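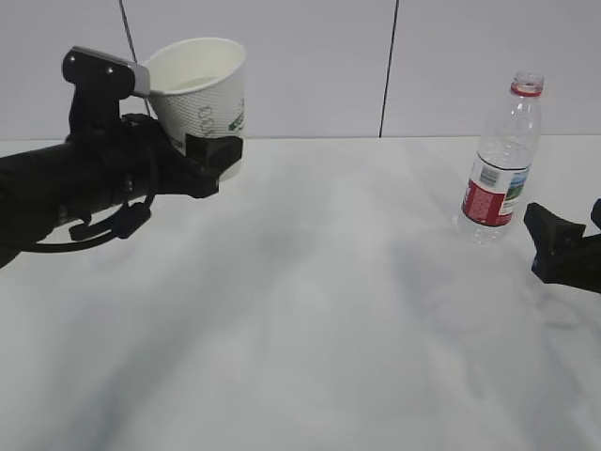 通知条款通常排在合同末尾,跟适用法律、可分割性、完整协议挤在一起,谈判时往往最后才看。手头这份供货合同68页,通知条款在第19条,正文四行,争议几乎全部出在这四行里。买方Prulten主张解除,卖方Trundavar主张解除通知逾期。双方都承认有过一封信,分歧在于这封信从哪一刻起算数。条款写的是“应于知悉违约之日起40日内书面通知对方”,只写了“通知”,没写发出还是到达。一个期限要能用,得像上图那只白色纸杯,上面压着杯沿,下面夹住杯身,两处都受力。起算点是一处,截止时须完成的动作是另一处。这份合同只写了前一处,后一处空着。

先看没有约定时怎么办。《民法典》第一百三十七条区分对话和非对话两种方式:以对话方式作出的意思表示,相对人知道其内容时生效;以非对话方式作出的,到达相对人时生效。解除合同另有第五百六十五条,当事人一方依法主张解除的,应当通知对方,合同自通知到达对方时解除。因此在适用中国法的合同里,条款只写“通知”的,解释上一般会落到“到达”。不过这说的是生效时点。约定期限约束的是发出行为还是到达结果,仍可以争,Prulten争的正是这一点:信在期限内交寄,期限外签收。

买方的论据主要是文义。第19条第二句规定“通知以快递方式发往下列地址”,动词是“发往”,买方据此认为当事人关心的是发出动作。卖方的论据是体系:合同另有一处索赔条款,明确写了“以发出日为准”,同一份合同里有地方写了,有地方没写,没写的就应当回到一般规则。我倾向卖方的读法,但把握不大。索赔条款来自另一个模板,定义词的用法都和正文对不上,用它来推断当事人的共同意思,证明力有限。 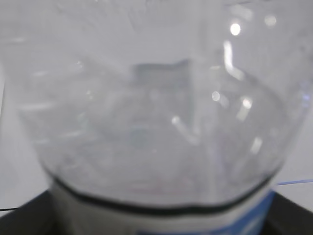 快递被前台签收,算到达吗?

一般算。到达看的是通知是否进入相对人可以支配的范围,不要求有权代表亲自拆阅。公司登记地址或合同载明地址的前台、收发室签收,通常已经够了。例外多出在合同自己加的要求上,例如写明“须由指定联系人签收”。这种写法对收件方有利,对发件方风险很大,联系人离职而未通知变更时尤其如此。

本案的收件人一栏写的是“Aguiar转交”。Aguiar是卖方当时的代理商,代理协议在通知发出前已经终止,地址却没有更新。这里要分开看两个问题。第一,合同载明地址是否继续有效。多数合同会写“变更地址应提前七日书面通知,否则按原地址送达视为有效送达”,本合同也有这一句,卖方没有发过变更通知,后果应由卖方承担。第二,“视为有效送达”视为哪一天送达。条款没有答案。买方想要的是交寄日,卖方想要的是Aguiar实际转交的日期,还有一个中间选项,即Aguiar签收日。三个日期里只有第一个落在期限内。

中间选项在我看来最稳。“视为有效送达”处理的是地点风险,把它再扩张到时间上,文字支撑不够。 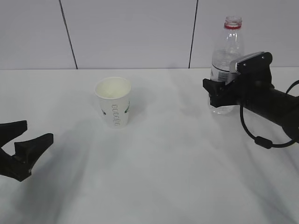 期间计算也顺带核对了一遍。第二百零一条规定,按照年、月、日计算期间的,开始的当日不计入,自下一日开始计算;第二百零三条规定,期间的最后一日是法定休假日的,以法定休假日结束的次日为最后一日。第二百零四条允许当事人另有约定。本合同没有约定,也没有区分自然日和工作日,按自然日算。起算点“知悉违约之日”双方原先各执一词,后来找到买方质检部门2月的一封内部邮件,附件里有完整的检测数据,这一天基本定下来了。买方曾提出,应以管理层知悉为准。合同没有这样的限定,质检部门又是合同指定的验收部门,这个主张难以成立。

电子邮件的问题单独说。交寄当天,买方还把信的扫描件发到了卖方的业务邮箱。第一百三十七条第二款规定,采用数据电文形式的意思表示,相对人指定特定系统接收的,该数据电文进入该特定系统时生效;未指定特定系统的,相对人知道或者应当知道该数据电文进入其系统时生效;当事人另有约定的,按照其约定。第19条只列了快递,没有列邮件,也没有写“仅以”或者“其他方式无效”。所以争点缩小为:列举一种方式,是否排除其他方式。

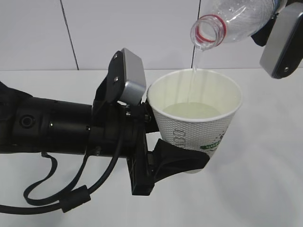 合同只约定快递,邮件通知还有没有用?

取决于约定的目的和履行中的习惯。如果约定快递主要是为了留下可核查的送达记录,而邮件同样能证明对方已经收到并知道内容,主张其有效就有空间。双方此前若长期用邮件确认交期、变更规格,空间更大。条款写明“以其他方式发出的通知不发生效力”的,基本没有空间。

卖方业务员当天回复过那封邮件,内容只有一句“已转法务”。对买方来说,这一句比快递单更有用,它同时固定了到达和知悉,日期又在期限内。买方代理人在初稿里把它放在附件倒数第二项,我建议提到正文,独立成段。对方可能会说业务员无权接收解除通知,对此要准备授权材料,至少要有他此前代收过其他正式函件的记录。

起草时我现在用的写法如下,供参考:

“本合同项下的通知应采用书面形式,以快递或电子邮件发往附件所列地址。以快递发出的,以该地址签收之日为送达日;拒收的,以首次投递之日为送达日。以电子邮件发出的,以邮件进入收件方指定系统之日为送达日。本合同规定的通知期限,以通知在期限届满前送达为遵守。”

最后一句多数模板没有。拒收的处理也要写,Posta那份租赁合同就漏了这一项,信被退回两次,后来只能靠现场交接记录补证。另外,附件所列的邮箱最好用部门公用邮箱,个人邮箱会随人员变动停用,停用后的退信算不算进入系统,又是一轮争论。

诉讼或仲裁文书的送达是另一套规则,上面这段不能直接套用。需要约定诉讼送达地址的,应另写一款,并写明适用于一审、二审和执行各阶段。

作者:Léonie Gaillard
6月24日

分类:合同实务 / 通知与送达

相关文章
解除权的行使期限:约定与法定的衔接
“知悉或应当知悉”怎么举证
完整协议条款能排除多少往来邮件
代理关系终止后的收件地址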